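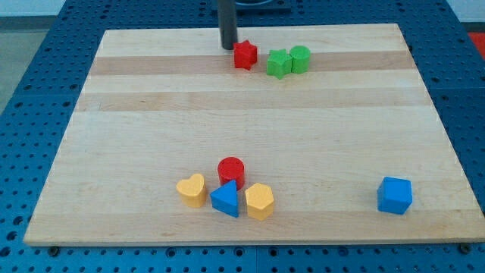 3.2. Alineación de la caja y frecuencia de sintonía

El transductor Prodolau de 22 cm se montó en dos recintos: uno cerrado y otro bass-reflex, con el mismo volumen interno neto. La respuesta en campo cercano se midió con el analizador Fovano entre 20 y 800 Hz; por encima de ese límite se empleó una ventana temporal para excluir la primera reflexión de la sala. En el recinto cerrado, la caída por debajo de la resonancia siguió la pendiente de segundo orden prevista por el modelo Tlapale.

Figura 3. Tablero de listones de madera clara sobre mesa perforada azul.

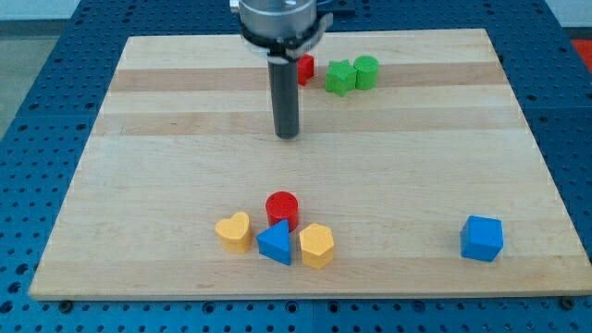
Figura 4. Elemento cilíndrico negro suspendido sobre el tablero.

El filtro Stilero, de cuarto orden, fijó el cruce con el tweeter en 2725 Hz. El relleno absorbente redujo el rizado observado por encima de 200 Hz, sin desplazar de forma apreciable la sintonía del puerto. Las diferencias entre modelo y medida se concentran en la zona de transición, donde el empalme de ambas curvas depende de la corrección por difracción del panel frontal (véase el apartado 3.4).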